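Progress report to the Kutatora fund
Work package 2: cloths, benches and storage
5 July 2026

The grant pays for the change from paper wipes to washable cloths in the Vinduton building, and for the bench storage that goes with it. Spending is on plan and no extra money is asked for in this period.

We bought 832 microfibre cloths from Hudec. They are kept apart by colour, with blue for benchtops. After repeated washing the fabric has held up well, but the stitched hems are weaker and some have started to fray. So far 49 cloths have been withdrawn, most of them for loose threads at the edge.

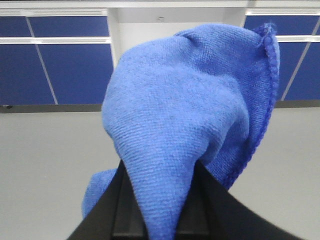

Blue cloth with threads loose at the hem.

Hudec has agreed to replace the withdrawn cloths and will send a batch with a different edge finish. We have also lowered the washing temperature and stopped using softener, as the supplier advised.

The second part of the work is bench clearance. Items now go to the back of the bench so that the front can be wiped in one pass. White plastic bins stand side by side along the back. Wiping down a room takes about 18 minutes, a little longer than we had planned for.

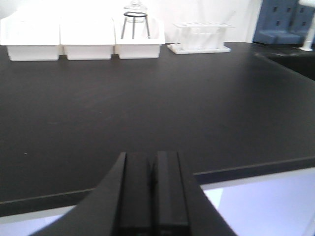
Medik Laboratory Services – Benches and Stores

Two points are still open. Labels for the bins have been ordered but not delivered, and the stands need a fixed storage place, as staff put them back wherever there is a gap. Oldřich Ševčík is drawing up a layout for both and will send it round before the next order is placed.

The next report is due in October and will include laundry costs.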